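Search this site Go
Workshop > Cells > Zundon arm > Inspection checklists
14/05/2018 by Adom Gyamfi

Zundon two-arm cell, checklist with my comments

I did this one on my own because Jabari Odera was over at the Mosoti line, so if some of the notes sound like me talking to myself, that's what they are. Same list we've used since February, same order. I've put OK, WATCH or FIX at the front of each item and then rambled a bit after it.

1. Lockout and e-stops
OK. Both buttons latch and both need a proper twist to release. The one by the door is still stiffer than the other, but it pops back fine and I'd take stiff over sloppy any day. My lock went on first, tag filled in, key in my pocket the whole time.

2. Door switch
OK. Opened it slowly, opened it fast, opened it with the arms in teach mode. Controller dropped out every time. The little plastic cover on the switch has a crack in it (it's been there forever), and I wiped it down and left it.

3. Base bolts, both arms
OK. Paint marks all lined up, so I didn't put a wrench on them. If you ever find a mark that's moved, please don't just snug it up and carry on — write it down and call me.

4. Cable dress, left arm
WATCH. The outer sleeve is getting fuzzy where it rides over the elbow. Nothing showing through yet. I moved the hook-and-loop strap up a bit so it bends in a new place, and I'd like somebody to look at it again next round.

5. Cable dress, right arm
OK. This is the one Jabari redid and it's lovely! Plenty of slack at the wrist, nothing snagging when you roll it all the way over and back.

6. Wrist play, both arms
OK on the left. OK on the right too, although I went back and did it a second time since I thought I felt a click. It was my watch strap. Limit on the sheet is 2 clicks of the gauge and I got less than one on either side.

7. Right gripper, open position
OK. Before I touch the real thing I always run the open-and-hold step in the Istano simulator and look at it from the right wrist, just to get my eye in. The fingers should sit wide apart with nothing between them and the light strips should be on the inside edges, facing each other. If the model doesn't look like that, somebody has loaded the wrong tool file and there's no point going any further.

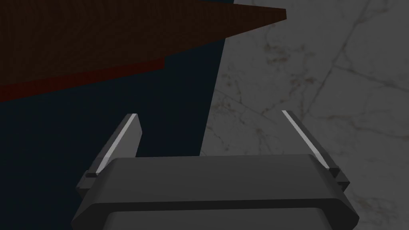
Do I have to redo the homing if all I changed was the finger pads?

Only if the new pads are a different thickness from the old ones. Same part, same thickness, just close the gripper on the test block and check that the reading matches the card.

Back to the real gripper then. It opened fully, no hesitation, and both fingers got to the end of travel together. I cycled it 12 times with the door shut and it sounded the same on the last one as on the first.

8. Finger screws
FIX, now done. One screw on the right gripper was barely more than finger tight. Took it out, cleaned off the old threadlock, put on new, torqued it to the card. The others were good. I'd guess it got missed at the last pad change and yes, that was probably me.

9. Gripper grease
WATCH. Left is fine. Right is a bit dry on the slide, so I gave it a very small dab of the Pellunik grease. Small! Last year we had it flung all over the guard and I spent a whole lunch break with a rag.

10. Controller filter
FIX, now done. It looked like a sweater. New one fitted and there are 6 left in the drawer, so no need to order yet.

11. Error log
OK. Nothing in there except the door trips I caused myself and one code 387, which on this controller is the low battery warning for the pendant. Put the pendant on charge, code cleared.

12. Return to service
OK. Tools counted back into the tray, lock off, tag in the folder, one slow lap at low speed with my hand on the stop and then one at normal speed. Jabari, could you look at that left elbow sleeve when you're back — and bring the good torque driver with you, it's still over at Mosoti.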